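How a Snack Dispenser Box Works

A snack dispenser box is a container that stores small packages and lets a person take one out without lifting the lid each time. You may have seen one on a counter at home, in a classroom or in a waiting room. It has no motor and no battery. It works with a few flat surfaces and the pull of gravity.

The parts

Most dispenser boxes have four parts: a body, a lid, a front panel and an opening.

The body is the main part of the box. It holds the packages and carries their weight down to the table.

The lid covers the top. It keeps dust out, and it comes off or swings up when the box needs to be filled again.

The front panel is often made of clear plastic. One common kind is called acrylic (say it "uh-KRIL-ik"). Acrylic lets light pass through it, so you can see what is inside. It is also hard to shatter compared with ordinary window glass.

The opening is the gap where a hand goes in. It is usually placed low, near the bottom of the front panel. 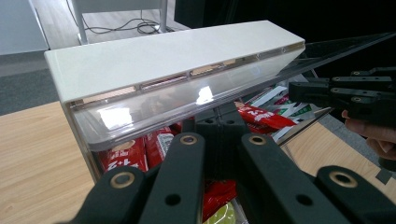
A white dispenser box with a clear front panel. Red snack packages show through it.

Why the front panel slopes

A panel can stand straight up or it can lean. The panel on the box in the photo slopes outward as it goes down. On a box of this shape, there is more room at the bottom than at the top, and that is useful near an opening, where fingers need space to close around a package.

A smooth, sloping panel also reflects light. The bright white patches on it are called highlights. They appear where light bounces off the surface and travels straight to your eye or to a camera.

What gravity does

Gravity pulls every package toward the table. When you take one from the bottom of a stack, the packages above it lose their support and move down. This is called gravity feed. Cereal dispensers and some pet feeders use the same idea.

Gravity feed does not always run smoothly. Two packages can lean on each other and hold each other up, with a gap underneath. Engineers call this a bridge — the same word used for a road over a river. A gentle tap on the side of the box is often enough to make a bridge fall.

The shape of the packages matters too. Stiff cartons slide past one another easily. Soft bags fold, catch and turn sideways.

Try it yourself

You will need an empty shoebox, scissors, tape and 2 small boxes of raisins. Ask an adult to help with the cutting.

1. Stand the shoebox on one short end and tape the lid on.
2. Cut an opening at the bottom of the lid, a little taller than one raisin box.
3. Cut a slot in the top and drop the raisin boxes in flat, one after the other.
4. Pull out the lower one and watch the upper one.

Words to know

Acrylic: a hard plastic that can be made clear.
Gravity feed: using gravity to move things down to an opening.
Highlight: a bright spot where light reflects from a surface.

Text: Vasylyna Palamarchuk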